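Module Toten, Vie quotidienne et organisation du logement
Séance 3 : La surface à tout faire
Polycopié de cours, version d'avril

À lire avant l'atelier. Les étudiants qui comptaient le lire pendant l'atelier sont priés de s'installer au fond, où la lumière est mauvaise.

1. De quoi parle-t-on

On appelle surface à tout faire un plan horizontal, table ou plan de travail, qui reçoit dans la même journée des activités sans lien entre elles : cuisine, courrier, lecture, devoirs, réparation d'un objet qui aurait mérité la poubelle. Les manuels anciens lui consacrent peu de place. Ils supposent une cuisine où l'on cuisine et un bureau où l'on travaille, avec sans doute un fumoir au bout du couloir.

Dans les logements visités pour ce module, la surface à tout faire est la règle. On y trouve ce qui sert, ce qui a servi et ce qui attend une décision. La troisième catégorie est la plus stable. Elle résiste aux déménagements.

Vocabulaire à retenir :

Objet actif : on l'utilise dans l'heure.
Objet de passage : il est posé là le temps de trouver mieux. La durée du passage peut dépasser celle du bail.
Objet résident : il a une place, il y retourne, et les autres habitants du logement le savent.
Zone d'encombrement : l'espace qu'un objet occupe quand on s'en sert, à distinguer de celui qu'il occupe au repos. Un livre fermé et un livre ouvert n'ont pas la même zone. Un faitout et un faitout avec son couvercle non plus, nous y reviendrons longuement.

2. Le faitout, ou le problème du volume

Commencer par le plus gros. La consigne est vieille comme les placards et reste la moins suivie de tout le programme. L'habitant moyen range d'abord les petites cuillères, avec soin, par taille, puis se retourne et découvre la marmite. 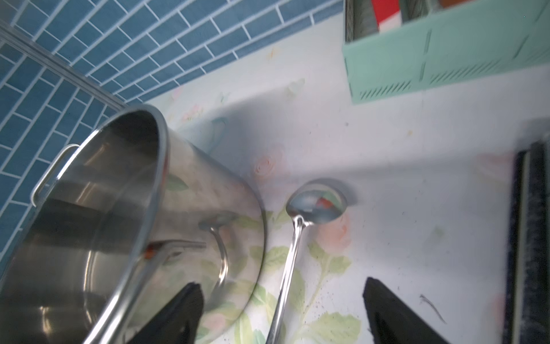
Le gros récipient gouverne la surface, y compris quand il ne contient rien. Il attire à lui les ustensiles de service, qui se posent à côté au lieu d'être rangés, par une sorte de gravitation domestique. La grande cuillère en inox couchée au milieu des roses imprimées illustre bien le phénomène : à côté du faitout, à plat, sans support. Elle est statistiquement à sa place et méthodologiquement nulle part. On notera aussi les miettes, que tout motif fleuri rend plus discrètes et que le règlement de l'atelier continue néanmoins d'appeler des miettes.

Règles de base pour le faitout :

Lui attribuer un emplacement fixe, vers le fond de la surface, avec de quoi passer la main jusqu'aux anses.
Prévoir l'emplacement du couvercle en même temps. Un couvercle oublié dans le plan finit sur le courrier.
Donner un support à la cuillère ou à la louche. Une assiette convient. Le commerce propose des repose-cuillères en forme de poisson, de citron ou de cactus, et le barème d'évaluation reste neutre sur ce point.
Essuyer avant de ranger. L'ordre inverse est pratiqué partout et donne les résultats que l'on sait.

Erreur fréquente dans les copies : ranger la louche à l'intérieur du faitout et considérer l'affaire comme classée. La solution est recevable dans un placard, pour un stockage long. Sur une surface en service, elle suppose que l'on ressorte la louche chaque fois que l'on veut se servir du faitout pour autre chose que loger une louche.

3. Le couvercle

Le couvercle mérite une section à lui seul, au grand désespoir des étudiants qui ont choisi ce module pour sa légèreté supposée.

Un couvercle rond possède trois positions raisonnables. Sur le récipient, il ne coûte aucune surface. À plat à côté, il coûte presque autant que le faitout lui-même. Debout contre un mur, il coûte peu, jusqu'au moment où il roule. Le support vertical Hasex, vendu pour résoudre ce dernier cas, figure dans l'armoire de l'atelier. Il est efficace. Il prend aussi la place d'un second faitout, détail que sa notice traite avec pudeur.

Nous recommandons la première position chaque fois qu'elle est possible, et la deuxième pendant le service, côté main faible, bouton vers le haut. On observera ci-après un couvercle à plat à gauche du faitout, avec le bouton du bon côté. Pour l'emplacement exact, la discussion reste ouverte.
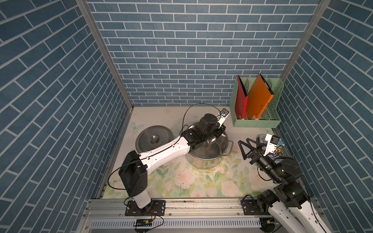 Une remarque reçue après la séance soutient que tout cela est bien joli, mais que chez les gens le couvercle va dans l'évier, parce que l'évier est le seul endroit de la cuisine où personne ne pose de papiers. La même remarque ajoute que le polycopié surestime beaucoup le nombre de foyers où l'on sait quelle est la main faible.

L'objection est sérieuse et nous la reproduisons volontiers. L'évier constitue en effet une zone refuge : on y met ce que l'on ne veut pas voir sur la table. L'inconvénient apparaît au moment de s'en servir comme évier. Pour l'examen, la réponse « dans l'évier » vaudra la moitié des points si elle est argumentée, et zéro si elle est seulement vécue.

4. Les papiers à portée de soupe

La cohabitation des papiers et de la cuisine choque les puristes. Elle existe pourtant, et un cours qui la déclarerait interdite s'adresserait à un public très restreint, composé pour l'essentiel de catalogues de cuisinistes.

L'étude interne Fikre, menée par le module auprès des étudiants des années précédentes, demandait de retrouver chez soi un document administratif précis. Temps maximal relevé : plus de 13 minutes, pour une attestation d'assurance qui se trouvait sous un dessous-de-plat. L'intéressé a fait valoir qu'elle était, du moins, bien à plat.

Le porte-revues est la réponse la plus économique. Il tient dans un angle, il met les dossiers debout et il les éloigne de l'horizontale, position dans laquelle un papier devient un set de table. Quelques exigences :

L'angle du fond, contre les murs, et jamais le bord avant.
Une couleur par usage. Rouge pour ce qui est en cours, orange pour ce qui est à conserver, par exemple. L'essentiel est que le code soit connu de plusieurs personnes et survive à l'absence de son auteur.
Une étiquette remplie. L'étiquette blanche laissée vierge est un genre littéraire en soi, que nous n'encourageons pas.
Des dossiers qui tiennent droit. Si le rouge penche un peu, on tolère. S'il se couche, on le remplit ou on le vide.

Les livres, eux, posent un problème d'un autre ordre. Personne n'accepte de les considérer comme encombrants, ce qui leur permet de l'être partout. Une petite pile à plat est acceptable à condition d'être petite et de le rester. Le classement par format, plus grand en dessous, est le seul que nous enseignons. Le classement par dignité littéraire a été abandonné : il provoquait des disputes et faisait tomber les piles. On trouvera donc sans s'émouvoir The 143-Storey Treehouse, d'Andy Griffiths et Terry Denton, posé sur un volume sombre au nom de W. S. Maugham. L'usure de la couverture du premier dispense d'une enquête de lectorat.
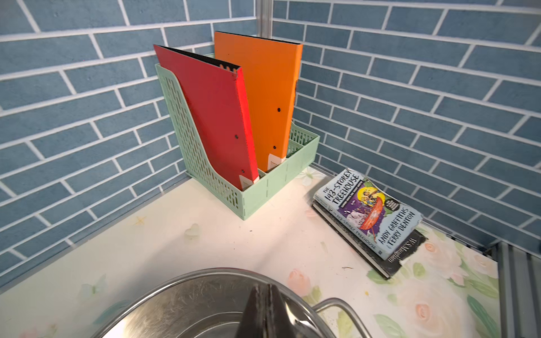

5. Travail en atelier

Par groupes de 2. Chaque groupe reçoit une surface, un faitout avec couvercle, un ustensile de service, des dossiers et des livres. Le matériel est fourni. Les miettes aussi, d'ordinaire.

Étape a. Tracer à la craie la zone d'encombrement de chaque objet en usage. Ne pas tricher sur le couvercle.

Étape b. Proposer une disposition pour un repas en préparation, puis une autre pour une soirée de paperasse. Le passage de l'une à l'autre doit se faire sans rien poser sur une chaise. La chaise est le trou noir du rangement et ne figure pas au programme.

Étape c. Échanger sa surface avec celle d'un groupe voisin et y chercher la louche. Noter les commentaires entendus, en version expurgée.

Étape d. Tout remettre dans l'armoire. Les boîtes Staltix se ferment par le côté long. Forcer sur le côté court ne les a encore jamais convaincues.

6. À rendre

Un croquis légendé par groupe, avec les deux dispositions. Une page de commentaire au maximum, marges normales. Le commentaire doit indiquer au moins un objet que le groupe a renoncé à placer et ce qu'il en a fait.

Les photographies de votre propre cuisine sont admises en annexe. Elles ne sont pas notées, mais elles sont regardées.

Lecture pour la séance suivante : le chapitre sur les tiroirs, et en particulier le passage sur celui du bas. Apporter un torchon.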